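About Plalletti

Plalletti is a small robotics workshop in Sernport. We build and program two-armed tabletop stations and teach them household jobs: picking up clothes, putting things in baskets, clearing a surface, placing items on a shelf. The company was started by Siamak Zarei and Mehrangiz Kiani, who had both worked in packaging automation and wanted to try objects that don't hold their shape.

There are 16 of us now. Most of the staff are operators and technicians. The rest write software, order parts and answer the phone.

What We Do

A carton is the same size every time you pick it up. A shirt is not. It folds over itself, it hides its own edges, and it looks different each time it lands. Most of our work is about getting a pair of robot arms to cope with that.

Our operators guide the arms through a task by hand controls in the next room or at a desk beside the station. Each run is saved and labeled. A good operator gets through up to 200 short runs in a day, and the software team uses them to train the programs that later move the arms without a person at the controls. Runs that go wrong are kept too, in a separate set.

The stations are built in our own shop. Valtteri Väisänen runs the bench where the frames are cut and wired, and he also keeps the parts list that customers receive with each unit. Our control software is called Navuvach. It was written here and we still change it most weeks.

Open Day

Once a year, in April, we open the workshop to the public. It started as an afternoon for families of the staff. Now we get school groups, people from the laundries and care homes nearby, engineering students, and neighbors who have walked past the building and wondered what goes on inside.

Visitors come in groups of 10. Each group starts in the frame shop, goes on to the wiring bench, and finishes in the station room, where there is a demonstration with clothes and cloths. Kourosh Naseri gives the talk. He explains what the operator is asking the arms to do, then stops talking so people can watch. The whole visit takes a little under an hour.

The demonstration runs at the same speed we use on a normal working day. That surprises some people, who expect it to be faster. Picking up a bunched cloth can take several tries. We don't rehearse it, and if the gripper misses, the group sees it miss.

For the cloth task, one arm takes hold while the other waits with its gripper open. Small cameras at the grippers give a close view of the fabric. The striped panels on the walls can be swapped for other patterns, and we change them often so that the programs don't come to depend on one background.
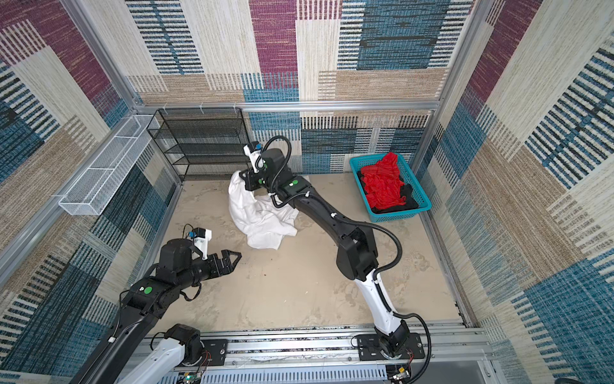

Questions Visitors Ask

The most common one is whether the robot can fold a fitted sheet. It can't. We have tried.

People also ask if the arms are dangerous. These are light arms and they move slowly, but visitors stay behind the line on the floor and an operator has a stop button within reach the whole time. Children are welcome from age seven with an adult.

Several laundry managers have asked when they could buy a station for their own business. What we sell today is meant for research groups and training programs. We are glad to talk about other uses, and we will tell you plainly if we think the job is beyond what the arms can do.

Where We Are

We rent the ground floor of the old Bedoya building in Sernport, 2,000 square feet in all. The frame shop is at the front and the station room is at the back, away from the street windows, where the light stays even through the day. Parking is on the north side. The main entrance has no steps.

School and Group Visits

Outside of Open Day we take one group visit a week during the school year, on Tuesday mornings. Gholamreza Babaei handles the bookings. Please tell him the ages in your group and whether anyone needs a seat during the talk. There is no charge for schools.

Groups are welcome to bring a clean item of clothing for the operators to try. Plain cotton works best. Please leave out anything with pins, loose beads or long cords, and don't bring anything you would mind having dropped. Items are handed back at the end of the visit.

To ask about a visit, a station or a job, call the front desk or use the contact form. The desk is staffed from 9 a.m. to 4 p.m. on weekdays, and messages left after that are returned the next working day.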